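We use cookies to remember your settings and to count visits. Accept all | Manage choices

Hevden food assembly study: progress report for the second period

Prepared by Joana Simões, with contributions from Cristóvão Vilela and Kyung-hwa Seok

Purpose of this report

This report covers the work done on the Hevden study up to the end of May. It follows the plan agreed with Uvutholm at the start of the grant and sets out what has been finished, what we have learned about the method, and what we expect to do with the remaining time. Spending is reported separately by Inês Simões.

Background

The study asks whether a single arm can learn to put together layered food from a modest number of human demonstrations. Layered food is a useful test for us because the parts are soft, they differ from one piece to the next, and a small error low in the stack becomes a large one by the time the top goes on. In the first period we built the workspace and trained a policy on single moves, such as lifting a bun half or placing a patty. In this period we moved on to the whole burger.

Work completed

We collected 200 demonstrations of full assembly, all by teleoperation. Kyung-hwa Seok and Brisa Nava shared the operating, and we kept a record of who drove the arm in each one so that we could look at differences in style later. Seventeen demonstrations were left out of training after review, mostly where the operator had paused for a long time in the middle of a move. The remainder were cut into stages and labelled by Cristóvão Vilela.

The larger change was to the method itself. The first-period policy predicted the next short run of arm movements from the camera views and had no memory of which layer it had reached. On the full task it sometimes repeated a stage, or went back for a second patty. We added a small stage predictor, trained on the labels, which gives its estimate to the movement policy at each step. The two parts are trained separately. This has made faults much easier to trace, as we can now say whether the arm chose the wrong stage or chose the right one and carried it out badly.

Closing the burger has taken more of our time than any other stage. The top bun often lands at a slight angle, and the arm then has to press on it without pushing the stack sideways. Our early demonstrations ended as soon as the bun was released, so the policy had no examples of pressing at all. We recorded the end of the task again with the press included, using closed fingers and a slow downward move. The present layout keeps the assembly on paper in the central tray, with the cabbage and lettuce in a clear container behind it and further ingredients in clear trays on either side.
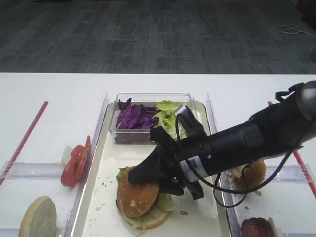
Results so far

We tested the new policy against the first-period one on the full task, with the same starting positions for both. The new policy no longer repeats stages in any run we have recorded. It still fails on individual moves, and three kinds of failure make up nearly all of these.

The first is tomato. Slices that overlap are hard to separate, and the arm tends to lift two or none.

The second is shredded filling. The amount picked up varies a good deal, and some of it falls beside the bun. We don't treat this as a failure unless it stops the next layer from sitting down, but it does affect how level the stack is.

The third is the top bun. With pressing included, more burgers end up closed, though a hard press on an uneven stack can move the upper layers. Brisa Nava is comparing a fixed pressing depth with one that stops when the motor load rises. The second looks better in early runs, but we would like more data before we say so in print.

We also looked at how much training data is needed. Using half of the demonstrations made little difference to the bun and patty stages and a clear difference to the tomato and filling stages. This suggests that any further recording should go to the difficult stages alone.

Problems and changes to plan

We lost up to 11 working days to a fault in the arm's wrist joint, which Drokileo repaired. Tests with a second arm at the Pryor site have been moved to the next period as a result. No change to the end date is requested.

Next period

- Record extra demonstrations for tomato and shredded filling only.
- Finish the comparison of the two pressing methods.
- Run the trained policy at Pryor without retraining - this will show how far it depends on our own lighting and table.
- Release the stage labels and the code for the stage predictor, once Uvutholm has agreed the licence.

We would welcome a short call with the programme office before the Pryor tests begin, mainly to agree which failure measures should appear in the final report.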